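News / Press releases / Tufa project
Last updated: 6/3/26

Unent opens its Tufa practice library to small workshops and training schools

SKORKSTEAD – Unent, the company behind the Waretti line of bench-top automation, said today that it is opening Tufa, its growing library of simulated handling examples, to small workshops and training schools that would like to teach a robot arm a job of their own but have never had the time or the floor space to gather the examples it would need to learn from.

The library now holds 953 finished episodes, each one a complete attempt at a short bench task, steered by a person from start to finish and saved along with the arm's movements and its camera views. The work began in April with a team of 13 operators, many of whom had never driven an arm before they sat down at the controls, and all of whom, we are very happy to say, are still with us.

"We wanted people who know what it feels like to pick up an awkward part," said Emese Csonka, who leads the Tufa project. "You can hear them muttering at the screen when a grip goes wrong, and then they go back and try it a little differently – and that second try is often the one we are most pleased to have."
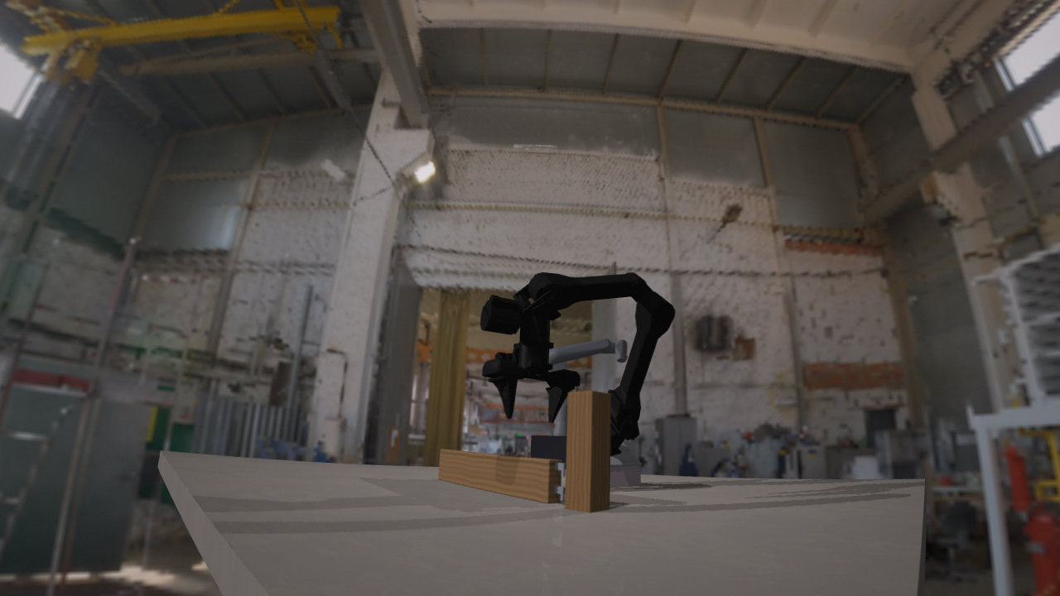
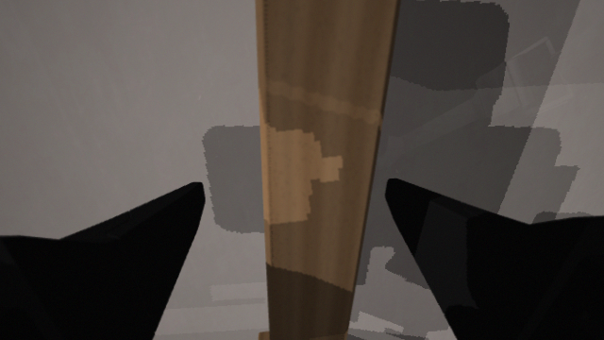
Choosing what goes into an episode takes the team nearly as long as recording it. Every task is set up in many small variations, so that the learning system does not come to depend on one tidy arrangement. Wooden blocks are a favorite, and placing one upright and another flat on the same tabletop, as in the first view, gives an operator two quite different approaches to think about. Close views matter just as much, and the second, with the two black fingertips on either side of the wood and a narrow gap still left at each, is the kind of moment reviewers like to linger over.

Fasil Tilahun, who trains the operators, asks them to slow down near the part and to keep going after a clumsy start. "A perfect run is lovely, but a system that has only ever seen perfect runs is easily confused," he said. "So please, leave the wobbles in."

Reviewers set aside 233 recordings during the first round, mostly for missing camera views or unclear task notes, and those are not included in the library.

Workshops and schools may apply for one of 47 places in the first access group. Each will receive the episodes, the written task notes and help from Min-kyu Ji's support team in planning new tasks to add.

Contact: Yabsira Kumsa, Unent press office, Skorkstead | © Unent | Back to top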